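Adding a Search Shortcut to Your Watby App Menu

Applies to the Hutley template, menu editor version 2 and later. 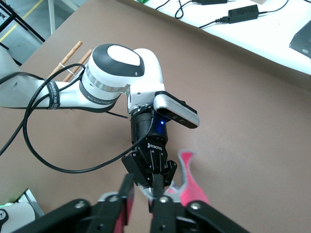
Before you start

You need editor access to the app and at least one published list, such as a directory or a document library. Lists with fewer than 18 entries don't show a search box by default, so turn it on first under List Settings > Display.

Create the shortcut

1. Sign in to the Watby dashboard and open your app.
2. Go to Navigation > Main Menu and click Add Item.
3. Choose Search Link as the type.
4. In the Source field, pick the list you want people to search. Our sample app uses a parts directory with 1246 entries.
5. Enter a label. Short labels fit better on small phones.
6. Click Save, then Publish.

Set the number of results

Open the new item and find Results Per Page. The default is 50. A higher number means a longer load on a slow connection.

Check it on a phone

Close the app completely and open it again. Pull down on the menu to refresh it. If the shortcut is missing, check that the item isn't limited to a user group you don't belong to.

Using the Chauvin theme

Chauvin hides menu icons. Go to Theme > Menu and switch on Show Icons if you want the magnifying glass next to your label.

Next: Sorting search results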